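Stop giving the miners a discount

2024-10-11

Quick one, I have a shift in an hour and this has been bugging me all week.

The Jetham utility board wants to give Akbari a special power rate for its mining site out on the Amton road. Eleven containers of machines, fans on both ends, running day and night. The pitch is the same one every town gets. Steady load, good neighbor, jobs. I mine a little myself, or I did, two old units in the garage until the summer bills ate them. So no, I'm not against bitcoin. I'm against me paying for somebody else's.

Start with the jobs. The application says 90 during construction. Fine. Construction ends. Go down to the permanent staff line and you find six, two of them part-time security. I've worked in restaurants with more people on a Tuesday lunch, and no restaurant ever got a rate cut out of it.

Then the load. "Steady" is doing a lot of work in that sentence. A mine is steady as long as the price is good. When the price drops, or difficulty jumps, or the next halving comes around, those machines get unplugged and put on a truck. We saw it in Tirnia. New substation, big ribbon, and the operator was gone in under two years. The substation is still there. So is the surcharge.
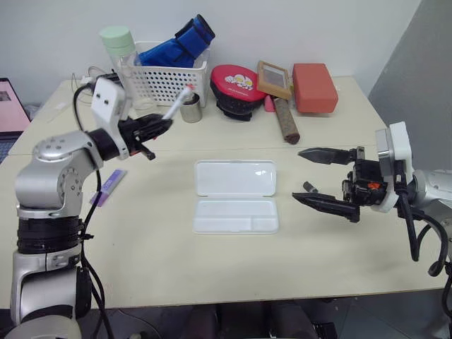
And the rate itself. Residential customers here get no break for using more, we get a penalty tier. Anybody who runs a space heater in November knows exactly where it kicks in. Akbari would pay less per unit the more it burns. Why? Because they asked, as far as I can tell. There's one paragraph on it in a packet of over 700 pages, and it says "competitive with neighboring jurisdictions." Which ones? At what price? Doesn't say.

People tell me mines can shut off when the grid is tight, and that's worth something. Sure. I agree with that part. But then put it in the contract. How many hours, how much notice, what happens if they dont. Right now the draft says Akbari will "make reasonable efforts" to cut back. My electric company has never once asked me for reasonable efforts. It sends a bill with a due date.

The noise I'll leave alone, mostly. I live on the far side of the creek and hear it only when the wind is wrong. The folks on the near side can speak for themselves, and did, 1221 signatures on the petition last I looked.

What I'd want, if anyone on the board reads this far. Full industrial rate, same as the cannery. A deposit up front that covers the new line and transformers, held until they are paid off, so if the company walks the rest of us aren't stuck. Shutoff terms with real numbers. And publish the meter readings every month, it's a public utility, we should be able to see them.

If the business can't make money on those terms then it was our money it was making. I'd rather find that out before teh poles go in.

Comments go to the clerk's office, second floor, or the drop box by the side door — use the side door, the front one sticks. Put the docket number on it, 1748, or it goes in the wrong pile. Mine did.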